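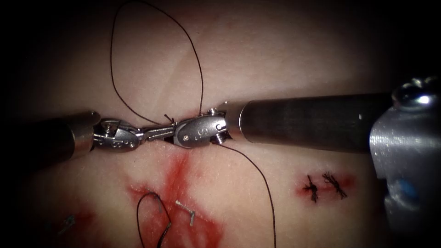
Figure 6. Left and right instruments meeting over the tissue pad.

Section 6. Suturing on the Tarnesero Tissue Pad

6.1 Scope

This section applies to the preparation, use, and care of the Tarnesero synthetic tissue pad during suturing exercises. It covers placement of the pad, handling of the needle and thread, the interrupted and running stitch exercises, and the condition in which the work area is to be left. Cleaning of the instruments is covered in Section 8. Scoring of completed exercises is covered in the Pondico Assessor Handbook.

Users who have not completed the knot-tying exercises in Section 5 should do so before starting.

CAUTION: Suture needles are sharp. Keep bare hands clear of the pad surface whenever a needle is held in the instruments or standing in the pad.

CAUTION: The tissue pad is for training only. Needles and thread used on the pad must never be returned to clinical stock.

6.2 Items Required

One Tarnesero tissue pad, smooth side undamaged
One Bernero tray liner
Curved suture needle with thread attached, 54 cm
Thread scissors
Sharps container, opened and within reach
Exercise record sheet

NOTE: Thread of a dark color is recommended on the pale pad. Clear and undyed threads are acceptable for advanced users only.

6.3 Preparing the Pad

1. Remove the pad from its sleeve. Hold it by the edges.

2. Inspect the surface under the room light. Set the pad aside if the top layer has split, if it has separated from the layer below, or if fragments of old thread cannot be removed with forceps.

3. Lay the tray liner flat and place the pad on it with the smooth side up. The liner must extend past the pad on all sides.

4. Press the four corners down. The pad should not slide when pushed lightly with one finger.

5. Adjust the light so that the middle of the pad is evenly lit. The outer parts of the view may remain dark. All stitches in this section are placed within the lit area.

6. Enter the pad number and the starting count of needle passages on the record sheet.

NOTE: The pad is supplied without a marked wound line. Where an exercise calls for one, draw it with the skin marker and allow it to dry before the needle is introduced.

6.4 Picking Up and Passing the Needle

The needle is passed between the left and right instruments many times in the course of one exercise. Most dropped needles are the result of a release made too early. The steps below should be repeated slowly until they can be completed without pausing to search for the tips.

1. Lay the needle on the pad with its curve flat against the surface. Draw the thread out behind it so that no loop crosses the needle.

2. Grasp the needle with the right instrument, a little more than halfway back from the point. Do not grasp the point or the place where the thread joins.

3. Raise the needle clear of the pad. Check that it does not rotate in the jaws.

4. Bring the left instrument toward it until the two sets of tips are close together near the middle of the view.

5. Close the left jaws on the needle.

6. Confirm that both instruments hold the needle. Only then open the right jaws.

7. Withdraw the right instrument a short distance and wait before making the next movement.

8. Repeat the transfer in the other direction.

CAUTION: Do not pull the instruments apart while both are closed on the needle. A bent needle must be discarded, and an attempt to straighten it with the jaws may cause it to break.

If the needle is dropped, stop. Locate it in the view before moving either instrument. If it cannot be located, follow the procedure in 6.8.

6.5 Placing a Stitch

1. Hold the needle so that the point meets the pad at a right angle.

2. Enter the pad and follow the curve of the needle. The wrist turns; the shaft should move very little.

3. Continue until the point can be seen on the exit side.

4. Release the needle and leave it standing in the pad. Bring the jaws to the exit side and grasp behind the point.

5. Draw the needle through along its curve.

6. Pull the thread through in short lengths, changing hands as necessary. Leave a tail of up to 2 cm for an interrupted stitch.

7. Before starting the next stitch, look over the whole length of the thread and clear any loop that has formed around an instrument. 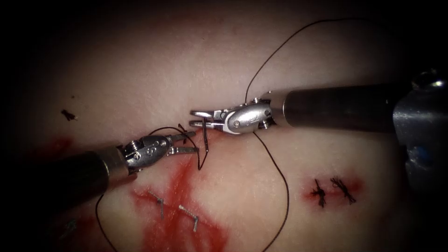

Slack should be kept on the side away from the next entry point. Thread that is allowed to gather between the instruments will be picked up by the jaws sooner or later, and the user will then be working against a knot that was not intended. When a loop has closed around the wrist of an instrument, open the jaws, move the tip backward through the loop, and lift the thread away with the other instrument. Do not pull on the long end.

NOTE: A needle standing in the pad is secure only when its point is well embedded. Leave it there while the thread is being sorted, provided that the thread can be moved without placing tension on the needle.

6.6 Running Stitch Exercise

The running stitch is performed with a single length of thread. It requires more attention to slack than the interrupted stitch and should be attempted only after three acceptable interrupted stitches have been placed on the same pad.

1. Place the first stitch as described in 6.5 and secure it with a knot.

2. Trim the short tail. Do not trim the needle side.

3. Advance along the line and place the second stitch. Maintain the same distance from the line on both sides.

4. Draw the thread until it lies against the pad. It should not sink into the surface.

5. Continue to the end of the line, checking the thread for loops after every stitch.

6. Leave the last loop loose and use it to tie the closing knot.

7. Cut the thread and place the needle in the sharps container at once.

NOTE: Puckering of the pad between stitches indicates excess tension. The user may loosen the thread once and continue. If puckering returns, the line should be cut out and started again on an unused part of the pad.

The assessor may end the exercise when the remaining thread is too short to be passed between the instruments. This is entered on the record sheet as "thread short" and does not count as a failed attempt.

6.7 Service Life of the Pad

Each pad is approved for 2,000 needle passages. The count is carried forward on the record sheet from one user to the next. One entry and one exit together make one passage. A needle that is placed and then backed out is also counted.

During the review carried out in March, one pad was found to have reached 2,263 passages. The surface had torn in the area of heaviest use, and the exercises completed on it after the approved limit had to be repeated. Users are therefore asked to close the count at the end of each session and not from memory at the next one. Pads that have reached the limit are to be marked with a cross on the underside and placed in the Mushi return box.

Questions about pad counts should be directed to Kelly Lins. Requests for replacement pads should be sent to Ozan Avcı, with the pad number and the final count.

6.8 Missing Needle

1. Stop the exercise. Do not lift the pad or the liner.

2. Follow the thread, where it is still attached, from its free end toward the needle.

3. Examine the surface of the pad, then the jaws of both instruments.

4. Lift the pad straight up and examine the liner and the underside.

5. If the needle is still missing, close the work area and inform the session supervisor. The area may not be used again until the needle has been found or the supervisor has signed the record sheet.

6.9 After the Exercise

1. Remove all stitches. Cut each one close to the knot and draw it out from the opposite side.

2. Collect thread ends from the pad and the liner.

3. Wipe the pad with a damp, lint-free cloth. Do not use alcohol.

4. Allow the pad to dry flat, and return it to its sleeve with the smooth side facing the label.

5. Fold the liner inward and discard it.

6. Sign the record sheet and leave it in the folder for the session.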